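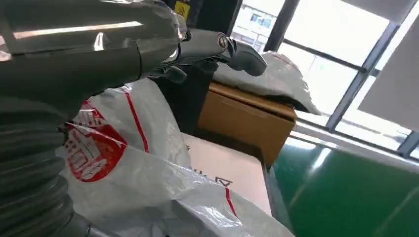 Scanner at the parcel point won't read plastic mailers

I collect for the whole office at Ollham and use the self-checkout stand. Boxes go through, soft grey mailers often don't. Am I putting them down wrong?

posted by Korkent

Tapsell
Press the bag flat on the board – the label creases and the bars won't read.
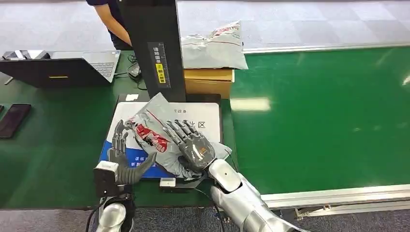 Does it matter which way up the label goes?
It has to face up, with the barcode showing.

hetmont_200
Same trouble here. I smooth the label first, then let go of it.

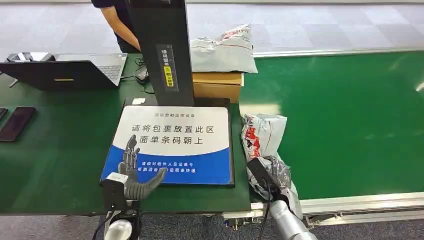
If it still fails after a couple of goes, ask at the desk – they can look the parcel up by its number.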